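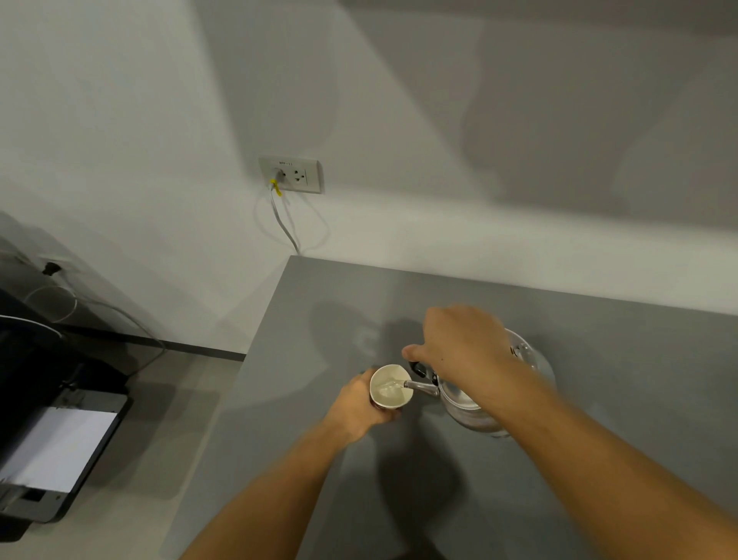 I have been on a plain hot water kick since May, and I have turned into the kind of person who talks about it at parties. Not tea, not lemon and honey, just water from the kettle, first thing, before coffee is even allowed into the conversation. My grandmother did this every morning of her life and I used to think it was the saddest drink in the world. Now I get it! A paper cup is all you need for it, plus a kettle with a decent spout, and I mean a slender curved one that sends the water down in one clear stream so you can bring the tip right up to the rim and hold the cup in your other hand while you pour. (If the water is boiling, put the cup down first, please. I'll come back to this.)

So this post is about kettles, pouring, paper cups, and the corner of counter where all of it happens. If you came for the pumpkin bread, it's still coming, I'm on my third try and the middle keeps sinking.

First, the kettle. For years I had an electric one that roared like a truck and clicked off with a snap you could hear from the mailbox. It was fast, I'll give it that. But the spout was a wide plastic beak and it poured like someone emptying a bucket. Every single time, a little tongue of water ran back under the lip and down the front. I kept a folded dish towel next to it permanently, and the towel was always damp, and one day I picked up the towel and thought, why do I own a towel for my kettle?

I asked my friend Nazanin Tabrizi what to get. She grew up with a kettle on the stove more or less all day long and has strong feelings. Her answer was small, metal, round at the bottom, lid you can lift off with two fingers. "You want to be able to see in," she told me. "If you can't see in, you can't clean it, and if you can't clean it, why are you drinking from it?" I wrote that down and went shopping.

What I love about a little stovetop kettle:

It's light. A big one filled to the top is a wrist workout, and you end up boiling four times what you need.

The handle goes over the top, so you can grip it from above and let the weight hang. Tipping it takes hardly anything.

The round belly is shiny and picks up whatever is near it, gray from the counter, white from the wall. I polish mine with a dry cloth way more often than it needs. It's relaxing!

You can hear where the water is. There's a quiet phase, then a sort of sandy hiss, then a rumble, and after a few weeks you stop looking at it at all. For plain drinking water I turn it off somewhere in the hiss.

It does not beep.

The one thing I would warn you about is the handle. Black coverings on these are often plastic and they stay cool if the flame is small and centered, but let the flame creep up the side and you'll know about it. Small burner, low flame, a bit of patience. And don't put your fingers over the lid to steady it when it's been boiling, because the steam comes up right there. I have done this exactly twice. 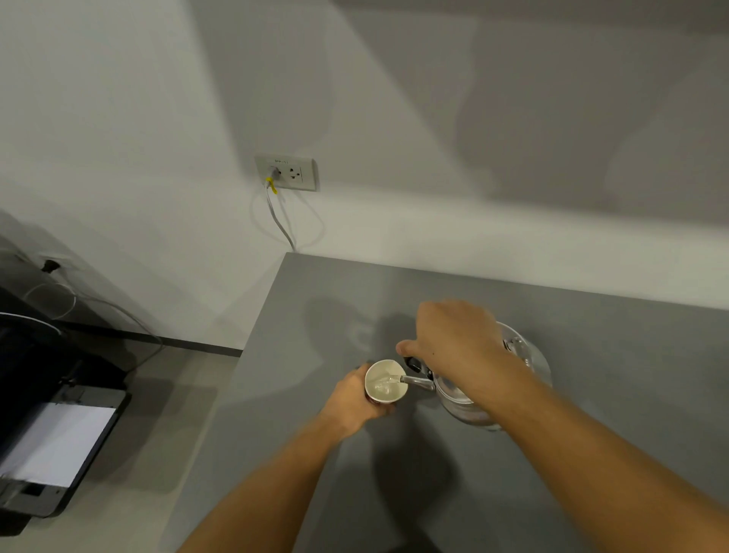

Sunita Rathore
Oct 21, 2026 | Kitchen, Small Pleasures | 9 comments

Okay, pouring! I had no idea I had opinions about pouring until my neighbor Tanko Uzor came over and I watched him fill a cup from way up high, like a waiter showing off, without losing a drop. I tried it the next day and soaked my socks. I've gone back to keeping the spout low, practically at the cup. You get bubbles and a bit of splash at the bottom for the first second or two, when there's only a shallow pool in there, and then it settles down as the level comes up. Start slow, speed up in the middle, slow down again at the end, and finish with a quick tip backward so the last drip goes into the spout and not onto the counter. That last move is the whole trick. Practice it with cold water. I'm serious, fill the kettle from the tap and pour cup after cup into the sink for five minutes, it's weirdly fun and your plants can have whatever you catch.

Now the paper cups, which I know some of you are going to write to me about. I do own mugs. I own too many mugs. But my sister's family was here for the long weekend, and then my book group, and somewhere in there I bought a sleeve of small white cups and I've been finishing them off ever since. And I've come to like them! They're small, so the water is gone before it's cold. They have that thin rolled rim that feels nice to drink from. When the sleeve is done I'm going back to the mugs, I promise.

A few things I learned about small paper cups, mostly the hard way:

Fill to about two thirds. Any higher and you can't pick it up without pinching, and pinching changes the shape of the cup, and then you're wearing it.

Hold it low down if you're holding it at all. The bottom edge is the stiffest part.

For anything properly hot, set the cup on the counter, take your hand away, pour, wait, and then pick it up by the rim. Or double up with a second cup. Kids get lukewarm water, period.

Don't leave one sitting full all afternoon. The seam at the bottom gives up eventually and always when you've put it down on something important. (Library book. I paid.)

The kettle also needs descaling now and then if your water is like ours. We have hard water, the kind that leaves white freckles on everything. I do a half-and-half mix of white vinegar and water, bring it just to a simmer, let it sit until it's cool, swirl, dump, and then boil plain water twice and throw both lots away. Do not skip the second boil unless you enjoy warm salad dressing. My brother-in-law Dinesh swears by citric acid powder instead, and he's probably right, it smells a lot better. I just always have vinegar in the house.

While I was being so thorough, I went through the old household notebook where I write down what I spend. The electric kettles alone, the three I've gone through in this house, came to 186 dollars. For hot water! The notebook is a slightly dangerous thing to open, by the way. I went in for kettles and came out an hour later knowing what I paid for a rug in a different decade.

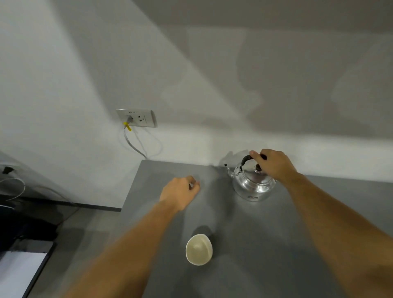 Let's talk about the counter, because I think it matters more than the kettle does. I used to have everything out. Toaster, knife block, fruit, the mail, a plant that hated me, a jar of wooden spoons I never used because the good spoon was always in the drawer. To pour a cup of water I had to slide something over first, and then slide it back. What I want now is a stretch of plain gray counter with the kettle standing toward the back, near the wall, and a little white cup out front with open space between them. It sounds like nothing. But with that much room you can rest your free hand flat on the counter, lift the kettle by its arched handle, and not bump a single thing on the way. It makes me want to go pour a cup right now.

Getting there took me an afternoon. I took every item off and put it on the dining table, wiped down the whole surface with warm water and a drop of dish soap, dried it, and then let myself bring things back only when I needed them to cook. By bedtime two days later the toaster was back (on the other side) and so was the good spoon. The rest stayed on the table long enough to become embarrassing and then most of it went into a cupboard or off to Shivam Lodhi down the street, who is setting up his first apartment and was delighted with the knife block.

One tip if your counter is a matte one: use a barely damp cloth and then a dry one right after. Water drops dry into rings on mine, especially the hard-water kind, and you only see them when the light comes in sideways. I do a quick wipe after the first cup of the morning and it keeps the whole corner looking cared for.

And if you're curious about the hot water thing itself, I make no claims. I don't know that it does anything for anyone. I like that it's warm, I like that it takes a few minutes, and I like standing there with both hands busy and no phone. Try it for a week and tell me what you think, or tell me what kettle you have, I want to hear about spouts especially.

Pumpkin bread next time, if the middle cooperates.

Sunita

Filed under: kettles, hot drinks, counter clearing
Older: The drawer where the lids live
Newer: Three pumpkin breads, one sinkhole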